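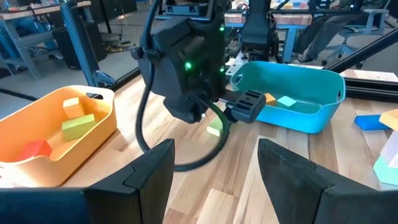 Figure 2. Teal plastic basket and light wooden tabletop.

4.2 The word xanh in family talk

In Vietnamese, one basic word, xanh, covers both green and blue. Speakers who want to be exact add a second word, such as that for leaf or sea. We asked how this wide word is used in bilingual homes in Menport, where the children speak English at school. The Mạc recordings contain 2,684 color words from nine families. Kha Tạ marked each one for speaker, language and object named, and Sang Diệp checked the marking in January. Teal is a difficult color for this work. A parent may call it xanh without any addition, while the child must choose between green and blue as soon as the talk changes to English.

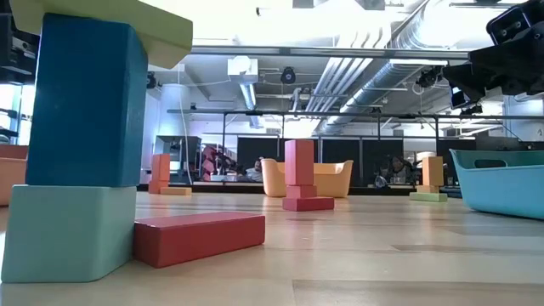 4.3 Colors between two names

Parents in our recordings seldom corrected the English choice of a child. They repeated the Vietnamese word and the talk went on. Older children sometimes corrected each other – mostly in English – and this made the turns longer.

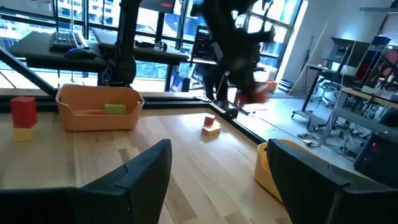
The warm colors gave us a different pattern. Red and yellow have short, common names in both languages, and the families moved between them with little delay. A red block standing on a pale yellow one can be described in either language with two basic words, but the peach-orange of the basket beside them is less simple. For such a color three families used cam, the word for orange, and two families preferred hồng, the word for pink. The other families changed from one turn to the next, and we therefore kept both words
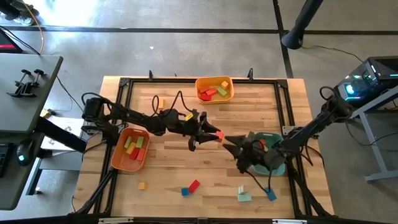
in the final list. We did not join them under one label, as was done in the earlier Bakis study, where the speakers were all adults. Joining them would hide the hesitation of the children, and this hesitation is the main subject of Section 5.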